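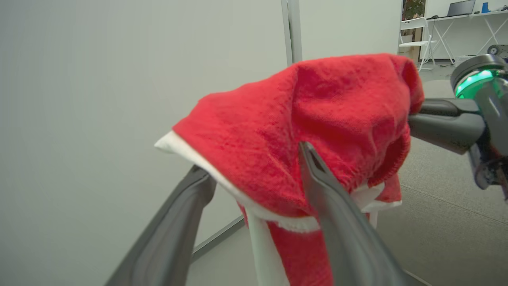

Is it true the Zonditora chiller can replace a delivered ice contract?
Sometimes. Zonditora's sales sheet says a fish counter or small packing shed can stop buying ice the day the unit is switched on, and I'd take that with caution. We ran one for 117 days, and it kept up until July, when the loading dock got hot and output fell. Demand in this trade is lopsided anyway. The weeks when a red Santa hat with white trim comes out of the closet are our busiest for seafood platters, and a machine sized for an average week won't cover them.

What does it cost to run?
Our power bill for it came to $2,231 over the trial. The brochure figure was lower — it left out the pump and the water filter.

Who did the testing?
Sumathi Bhat kept the logs. Noémie MacLeod checked them against the meter.

Does the Stisico phone app help?
It sends an alert when the bin is low. So does looking in the bin. The app dropped its connection 8 times, and support told us to reinstall it.

How long does installation take?
We were quoted 3 days. It took almost twice that, mostly waiting on a drain fitting.

Can I rent before buying?
Dundedance rents units by the month. Read the page on cleaning fees before you sign.

Will you test the Đỗ flake model?
Maybe, if they agree to let us publish the results whatever they are. No answer yet.

Last updated 01/05/2024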